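Notebook, November 2022

Spent most of the morning with the Grascombe business association's renewal list, which is a mess, and I say that as the person who made it. Two spreadsheets, both called "final". I've merged them and we have 195 members on the books, 41 of them not paid up for next year. Beatriz thinks half of those just never opened the email (she's probably right, the subject line was awful - my fault too).

Tried the new reminder letter on Unathi over coffee. He stopped reading at the second paragraph! So that paragraph is gone. What's left is the dues, the date, and the bit about the window sticker, which people love way more than I ever expected.

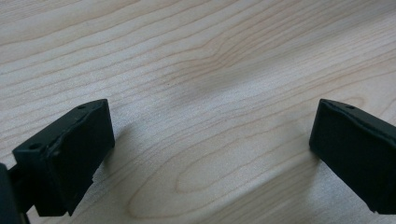 Anyway, the directory. Lundlow want their listing moved from Retail to Trades, and Bettencourt have a new phone number that I've now typed in wrong twice. Armindo is going to check all the listings before it goes to the printer. Proof copy is due November 30 and I'd love to beat that by a few days, but we still have no ad from Dresstead for the back cover.

Albertina asked if first-year members could pay in two parts. I like it a lot - need to see whether the invoice system will let me do it without making a second account for everybody.

To do: call Dresstead again, fix the subject line, send Conceição the merged list, delete both old "finals".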